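Talks > Robots at home > Safety

Home Programme Speakers Notes Contact

What the Filter Threw Away: speaker notes, Morbridge workshop

Start slowly. Say good morning and say that I will speak only about one fault. It happened in Hudari, our program for moving a robot through a house, while we tested it in the simulator in December.

First the numbers. We made 407 runs and the log gave 433 contacts with objects on the floor. Before the update we had 6 contacts in the same set of runs. Wait a little here, so people can read the slide.
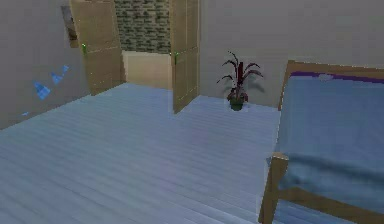

Slide 3. Bedroom side of the doorway, both doors open.

Explain the task. The robot starts in one room and must reach a goal in another one. Doors were our big worry in the spring, so the first thing we checked was the doors. We lost two days with this. The planner, Surkus, passed the openings well and kept its distance from the frames.

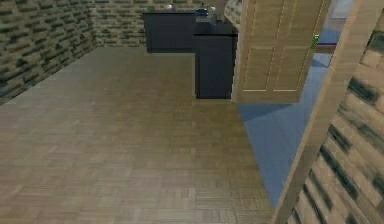

Slide 4. Change of flooring at the door, dark counter at the back.

The second wrong idea was the floor. Some colleagues believed that the line between two floors was read as a step. We gave all rooms the same floor texture and repeated the runs. The contacts stayed. Do not speak long about this, but mention it, people always ask.
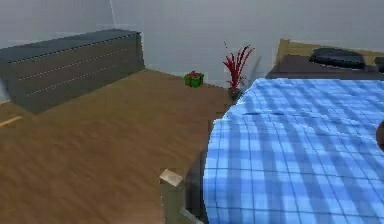 The real cause was the height filter. It removes small noise near the floor, and its limit should be 4 centimetres. After the update the settings file was read in a different unit and the limit became 40. Large furniture stayed on the map. A small thing standing on the floor, like the green gift box between the bench and the bed, was erased from it, and the planner saw a free way there.

Say clearly: there was no error message. The value 40 was inside the permitted range, so the check accepted it. This was my check, I wrote it.

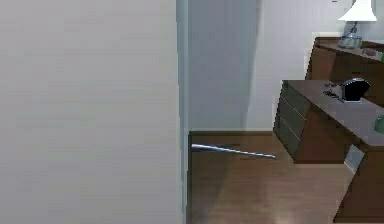 Slide 6. Long thin rod on the floor in front of the desk.

With long thin objects we have a second problem. Also with the correct limit of 4 centimetres, something flat enough can disappear. We have not solved this. The Antal team tries a separate camera check for the floor, and I can show their first curve if there is time.

What we changed: the unit is now written in the file, the program refuses a value without unit, and each update must first pass a short run with small objects on the floor. A real robot does not move before this run is green.

Questions. If somebody asks about real homes: the faulty version was never on a real machine.

Back to top | Contact the workshop office | © Morbridge workshop, all rights reserved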